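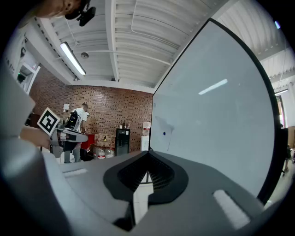
Figure 1. The workroom, with its brick wall and corrugated metal ceiling.

3. Lighting and sound in the workroom

Our group (Kayode Okoro, Colette Hoarau and Darius Lukoševičius) looked at how well the workroom in the Skemmont building suits bench work and small group teaching. We spent four sessions there in May.

The ceiling is white corrugated metal on steel, with fluorescent lights and open conduit. The back wall is red-brown brick. These are hard surfaces, and we expected sound to be the main problem.

3.1 Light

We took readings at bench height with a borrowed meter. The lowest was 300 lux, at the bench farthest from the door. Solange Lacroix, our supervisor, asked us to repeat the readings after dark, so we came back at 7 in the evening. The far bench was still the dimmest. Two students told us they move their chairs to read small print there.

3.2 Sound

Speech was clear with one group working. With three groups it was hard to follow anyone across a bench – the clap test gave a sharp flutter between the brick and the opposite wall. We did not have the equipment to measure reverberation time, so this part rests on listening and on the student comments in Appendix B.

3.3 Suggested changes

Hang absorbing panels under the ceiling, between the lights, keeping the ceiling detector and the conduit clear. Leave the brick as it is, apart from one cork board for notices, which are now taped up. Add a task lamp at the far bench. Prices are in section 4.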